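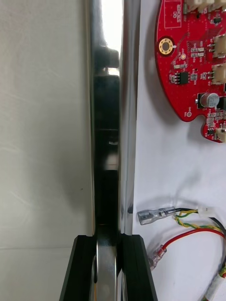
Plasetti has opened a sorting room for small electrical parts at its Dirkby site, the company announced in July. The room receives components from repair shops, schools and local businesses and returns them to use as spare parts and teaching stock. All sorting is carried out on plain white work surfaces, where electronic parts can be laid out and seen clearly against the background. The company has adopted the same light surface for every station in the room and has asked its partner sites to do likewise.

Parts > News > Press Releases > Company

By Plasetti Press Office
July

The Dirkby sorting room was planned over one winter and fitted out in the spring. It occupies the former packing hall on the ground floor and is divided into 10 stations, each with its own table, parts bins and reference sheet. Incoming goods are logged at the east door, taken to a station, separated by type, and passed to the test benches in the adjoining room. Parts that pass are bagged, labeled and entered in the stock list. Parts that do not pass are sent for metal recovery.

During its trial period the room handled 1279 separate deliveries. Most were small. A typical delivery is a single carton holding a mixture of switches, motors, boards, connectors and loose wire, often with no list of contents. Under the earlier arrangement, such cartons were held in storage until a technician was free to go through them, and many remained unopened for a full season.

"A mixed box of parts has very little value to anyone until it has been sorted," said Océane Robichaud, Director of Parts Recovery at Plasetti. "Once the same parts are grouped and counted, a school can plan a lesson around them and a repair shop can place an order. We wanted a room built for that one job, with good light and enough table space to do it properly."

The sorting method used at Dirkby was drawn up by Plasetti together with Kowalchuk, a supplier of shelving and workshop furniture. It relies on open bins in a single color for parts that have been sorted, and on metal trays kept between them. Each bin holds one kind of part only. Staff are instructed not to stack boards on top of one another and not to wind wire leads tightly around the body of a part, as both practices were found during the trial to cause damage before testing.
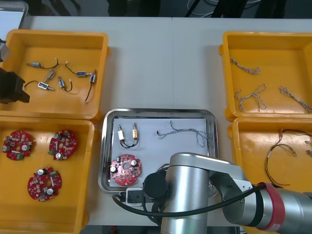

Solenoids and circuit boards make up a large share of the material received. Push-pull solenoids, the small electromagnetic parts used in locks, vending equipment and door releases, are in steady demand among repair shops and are often hard to obtain in small numbers. The Dirkby room releases them in sets of 4, matched by size and by the length of the plunger. Their leads are left at the length at which they arrived unless the insulation has been broken.

Circuit boards follow a separate route. Boards of the same pattern are kept together and sent to the test benches as a group, which allows a technician to set up the equipment once for the whole batch. Boards carrying large capacitors are checked for stored charge at the receiving door and again at the bench. Plasetti has published its handling sheet for these boards and will supply printed copies to any school or workshop that asks for them.

The first regular customer of the new room is Arkmont, a training workshop that offers evening classes in appliance repair. Arkmont will receive a monthly shipment of tested parts for use in its introductory course and will return used parts to Dirkby at the end of each term. The two organizations have agreed to share their records on which parts fail most often in classroom use.

A further 31 schools and workshops have registered to receive parts in the coming year. Registration is free of charge. Organizations are asked to state the types of part they need, the quantity, and the age group or trade for which the parts are intended. Shipping is charged at cost, and orders may be collected in person from the Dirkby site by arrangement.

Plasetti also accepts donations of parts from businesses and from members of the public. Items should be free of oil and liquids and packed so that they do not move about in the carton. Loose batteries, lamps and glass tubes cannot be accepted and should be taken to a local collection point. Donors who wish to receive a written record of their delivery should enclose a return address.

The receiving door at Dirkby is open from 8 a.m. to 3 p.m. on working days. Large deliveries should be arranged in advance with the parts recovery office so that a station can be kept free.

"The room has been set up so that it can be changed easily," Robichaud said. "The tables and bins can be moved in a morning. If we begin to receive more motors and fewer boards, we will rearrange the stations to suit."

Plasetti expects to review the layout of the room after its first full year of operation. The review will consider the number of stations, the size of the bins and the time taken between the arrival of a delivery and its entry in the stock list. A summary will be sent to all registered schools and workshops.

About Plasetti

Plasetti recovers, tests and supplies small electrical and electronic parts for repair and education. The company operates its sorting and testing rooms at Dirkby and works with partner sites that collect parts on its behalf.

Press inquiries should be directed to the Plasetti Press Office, Dirkby. Requests to visit the sorting room should be made in writing and should state the number of visitors expected.

10 shares
4 comments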